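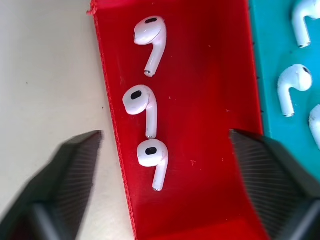 Man habe am Anfang gedacht, nun werde die halbe Schicht nach Hause geschickt, erzählte uns eine Mitarbeiterin an der Sortierstation, und bis heute frage ihre Mutter sie am Telefon, ob sie die Stelle noch habe. Sie hat sie noch. Nur die Arbeit ist eine andere geworden.

Im Oktober durfte unsere Gruppe den Betrieb von Prelora in Lalavside besuchen. Wir waren 20 Personen, die meisten aus kleinen Werkstätten, und ich habe für unsere Vereinsseite mitgeschrieben. Deutsch ist nicht meine erste Sprache, deshalb bitte ich um Nachsicht, wenn ein Fachwort nicht ganz genau sitzt.

Prelora prüft und sortiert kleine Audiogeräte, vor allem kabellose Ohrhörer. In der Halle arbeiten 41 Menschen. Die Ohrhörer liegen in farbigen Schalen auf dem Tisch, und der Greifer holt sie einzeln heraus. Das Programm dafür heißt Dridwood und wurde zusammen mit der Firma Rangel eingerichtet. Ich hatte mir das schneller vorgestellt. Der Greifer nähert sich ziemlich langsam, und wenn ein Stiel ungünstig liegt, wartet er, bis ein Mensch das Teil dreht.

Gerade dieses Warten war in der Halle ein großes Thema. Früher nahm jede Person 200 Teile pro Stunde in die Hand, und am Abend taten die Finger weh. Heute betreut eine Person zwei Stationen, greift bei Störungen ein und trägt die Fehler in eine Liste ein. Die Hände sind entlastet, aber der Kopf nicht. Mehrere sagten uns, dass sie am Nachmittag müder sind als früher, weil man immer aufpassen muss und doch lange nichts tut. Auch das Gespräch am Tisch fehlt ihnen, seit die Plätze weiter auseinander stehen.

Die Schichtleitung hat darauf reagiert: Nach zwei Stunden wird jetzt gewechselt, und wer möchte, lernt das Einrichten der Greifer. Dafür gibt es einen kleinen Zuschlag. Ob er auch im nächsten Jahr bezahlt wird, konnte man uns noch nicht sagen.

Um 15 Uhr gab es Kaffee in der Kantine. Für einen zweiten Besuch kann man sich bei unserem Verein in die Liste eintragen. Bitte geschlossene Schuhe mitbringen.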